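Diese Website verwendet Cookies. Mit der Nutzung unserer Seiten erklären Sie sich damit einverstanden. Mehr erfahren | OK

Zu Besuch in der Papierfabrik Lornier: Tag der offenen Tür mit langer Schlange am Stofflöser

Von Doğukan Dağdelen

Wer die Papierfabrik Lornier von innen sehen wollte, musste bisher jemanden kennen, der dort arbeitet. Jetzt hat das Werk seine Tore geöffnet, und 3.364 Besucher sind gekommen. So steht es jedenfalls auf der Tafel am Werkstor, an der die Pförtner den Stand am Nachmittag mit Kreide nachgetragen haben.

Ich war kurz nach neun da. Die Parkplätze am Werk waren schon belegt, die Feuerwehr wies die Autos auf die Wiese hinter dem Altpapierlager ein. Von dort geht man zehn Minuten zu Fuß, am Kanal entlang. Am Eingang gab es Warnwesten und Gehörschutz, beides musste man am Ende wieder abgeben. Kinder unter sechs durften nicht in die Maschinenhalle, für sie war im Betriebsratszimmer ein Basteltisch aufgebaut.

Die Führung beginnt auf dem Hof, wo die Ballen liegen. Kartonagen auf der einen Seite, Zeitungen und Büropapier auf der anderen. Unser Führer, ein Schichtleiter kurz vor der Rente, erklärte die Sortenliste und was die Fabrik nicht annimmt: Tapeten, Thermopapier, beschichtete Becher. Letztere landen trotzdem ständig im Ballen und machen Ärger, weil sich die Folie im Stofflöser um die Welle wickelt. Der Stofflöser selbst ist ein Bottich, in den man von einer Galerie hinunterschaut. Es passen immer nur wenige Leute auf die Galerie, daher die Schlange. Wir standen eine gute halbe Stunde.
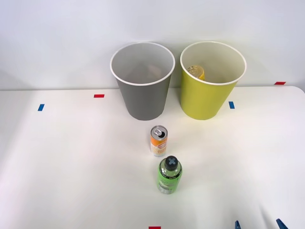

Lornier, 11. März 2009 – Aus dem Bottich geht der Faserbrei über mehrere Siebe und Reiniger zur Papiermaschine. Sie heißt im Werk nur die PM 2 und ist so lang, dass man am einen Ende nicht erkennt, wer am anderen steht. In der Trockenpartie war es so warm, dass die meisten ihre Jacken auszogen. Fotografieren war in diesem Teil nicht erlaubt. Der Schichtleiter musste fast schreien, und von dem, was er über die Walzen sagte, habe ich vielleicht die Hälfte verstanden.

478 Menschen arbeiten in Lornier, die meisten in drei Schichten. In der Ausbildungswerkstatt zeigten Lehrlinge, wie man Papier von Hand schöpft. Wer wollte, durfte selbst ein Blatt machen und es nass zwischen zwei Filzen mitnehmen. Meines ist an einer Ecke gerissen, hängt aber inzwischen in der Küche.

Weniger gelungen war der Vortrag im Kantinensaal. Die Firma Yüksel, die dem Werk die neue Wasseraufbereitung geliefert hat, zeigte eine Stunde lang Diagramme, und hinten war nichts zu lesen. Interessant war der Hinweis, dass das Wasser heute mehrfach im Kreis läuft, bevor es in die Kläranlage kommt. Das hätte man besser an der Anlage selbst gezeigt – die war aber wegen einer Wartung gesperrt.

Zum Essen gab es Erbsensuppe mit oder ohne Wurst, dazu Kuchen von den Landfrauen aus Kudia. Die Suppe war um halb zwei aus. Draußen spielte die Werkskapelle, bis es anfing zu regnen.

Den nächsten Termin plant das Werk für Oktober, dann mit Anmeldung und kleineren Gruppen. Gruppen ab zehn Personen können sich schon jetzt im Büro am Werkstor vormerken lassen. Festes Schuhwerk ist Pflicht, zwei Besucherinnen in Sandalen mussten diesmal am Eingang umkehren.

Newsletter: Jeden Monat neue Berichte aus der Region per E-Mail. Jetzt anmelden, Abmeldung jederzeit möglich.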